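About Staltemo

Home | Our cloths | Hire | Folding mornings | About us | Contact

Hello, and thank you for wandering over to this page, which is usually the last one anybody clicks on and the one we enjoyed writing most. Staltemo is a small company that looks after table cloths. We sew them, hire them out, wash them, press them, fold them and send them off again, and in between we spend more time than is probably sensible talking about corners.

It started with Yến Trình and a borrowed ironing board. Yến had been asked to dress the tables for a cousin's wedding, fifty of them, and the cloths that came from the hire firm had been stuffed into their bags any old how. She pressed every one of them the night before in the hall kitchen, with the windows open and the radio on, and by the time she'd got to the last she had made up her mind that she could do it better herself. Cường Lưu was at the same wedding, on the washing-up, and he offered her the back half of his workshop on Jasińska Street for as long as she needed it. We are still there, although we've had the front half as well for quite a while now and Cường has long since given up pretending he does anything else for a living.

We keep 2,000 cloths on the shelves these days, from little squares that suit a card table up to the great long ones for banquets, which take two people and a bit of patience. Most are our own make. The everyday range is called Rurus, a smooth, plain cloth that comes in green, cream, dark blue and a rusty sort of red that photographs badly and looks lovely by candlelight. The heavier one is Zorkanico, and it is meant for people who like a table to look dressed even before anything has been put on it. If you can't decide, do ask us for swatches. We post them free and we don't need them back (people make them into all sorts of things, and one customer sent us a very fine patchwork cushion).

Our customers are village halls, wedding barns, two hotels, a good many schools at prize-giving time and plenty of families who simply have a big birthday coming. You can hire a single cloth or 600 of them. The single cloth gets just the same care, and Yến will still ring you to check the measurements of your table, so please have a tape measure handy and don't be offended if she asks you to do it twice.

Folding is the part we are fussiest about. Every Staltemo cloth is folded the same way, lengthwise first and then across, so that whoever opens it can lay it down the middle of the table and work outwards without walking round and round. Cường worked out the order on a long train journey with a paper napkin, and we have never found a reason to change it. Round cloths are another matter and we'd rather not go into those here.

Twice a month, apart from August when we close for our own holidays, we run a folding morning in the workshop. There is tea, there is usually cake, and you are welcome to bring a difficult cloth from home. A place costs nothing if you already hire from us, and you can book on the contact page.

Laying a cloth well begins with the far edge, and that is how we teach it to everybody, whether they are dressing a top table or the one in their kitchen. Get the far side straight, fasten it, and only then think about the side nearest you. The green cloth has a little silver clip at each of its two top corners, holding it to the table, and it lies nice and flat even with the faint grid left by its folds. We are fond of those creases when they are as light as that, and many customers ask us to leave them in, though we'll happily steam them out if you prefer. The other green cloth, on the small table behind, has its front edge hanging down in loose folds, a softer look which suits a cake table very well.
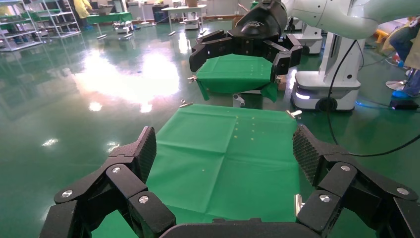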